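Sorting and packing help wanted at Kasprzak, Ellum

Kasprzak is a small secondhand and household goods shop, and we have been tucked in behind the old feed store in Ellum for longer than most of our regulars can remember. We sell kitchen things, desk things, sewing things, and a good deal that doesn't fit on any shelf in particular (ask about the drawer of single cuff links!). This winter we took on the contents of two closed shops over in Fuswood, and we now have almost 3000 small items waiting to be sorted, paired up with their lids and put into baskets for the spring sale.

So we are looking for two people with patient hands and a bit of free time. The work is 20 hours a week, mornings if you like, and you would mostly be sitting down. You'll go through a mixed box, decide what belongs together, wipe things off, and settle each lot into a basket so that a customer can see what is there without digging. We don't need any experience. If you are the person in your family who tidies the junk drawer over the holidays and enjoys it, we would dearly love to meet you.

Please bring a sweater, as the back room takes its time warming up, and anything you like to drink. We have a kettle and usually cake.
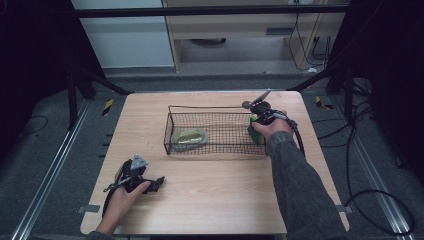
Baskets are what most of our small stock goes out in, and we're fond of the open kind for the way they let you see in from every side. The black wire-mesh one on the table has a little oval plastic container toward one end, and that leaves plenty of room beside it for more small pieces. Filling a basket well is a knack, and you'll have it by the end of your first week.

To apply, drop a note through our door at 506 Girner Street, or call and leave a message at extension 3333. Tell us a little about yourself and which hours suit you. We'd like to hear from you by 24 December 2024.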